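My sweater drawer got so bad in January that it stopped closing, and I had to do something about it. So this is how I fold knits now. Hayley Birkett showed me the basic fold years ago and I've messed with it since, mostly because she has deep shelves and I've got one shallow drawer and a cream sofa to work on.

## Sort first

Pull out every knit you own. Yes, even the ones on the hook behind the door! Make a pile to keep, a pile to wash and a pile to mend. I skipped the mending pile the first time and put a cardigan away with a hole in the elbow, then found it again the next winter (with a bigger hole).

## Get the sleeves right

Most people go straight to folding the body and the sleeves end up in a wad inside. Shake the sweater by the shoulders, then reach down each sleeve and pull it right side out, all the way to the cuff. Run your thumb around the inside of the band so it isn't rolled under.

Black ribbed knits are the ones I take slowest. You can hardly see the ribs unless the light hits a fold, so go by feel and smooth along the ribbing, never across it. If you tug across, the knit spreads and you get that sad wavy look.

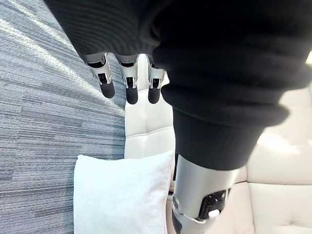 ## Fold it

1. Lay the sweater face down and pat it flat. A sofa seat works fine, a bed is better.
2. Bring one side in to the middle, sleeve and all, then fold the sleeve back down so it lies straight along the body.
3. Same on the other side. You want a long rectangle. Mine's usually more of a trapezoid, oh well.
4. Fold the hem up to the middle, then once more to the neck. Chunky stuff only gets the one fold.

Turtlenecks: fold the neck down onto the back before step 2.

## Putting them away

I stand the thin ones on edge, like files, and lay the heavy ones flat underneath. My drawer holds 12 that way, which is 2 more than when I stacked them. Don't pack it tight, you want to be able to slide your whole hand in between.

Dark ones go together at the left so I can find them in the morning without turning on the big light. And please don't hang the heavy ones, the shoulders go pointy and it takes a wash to get them back.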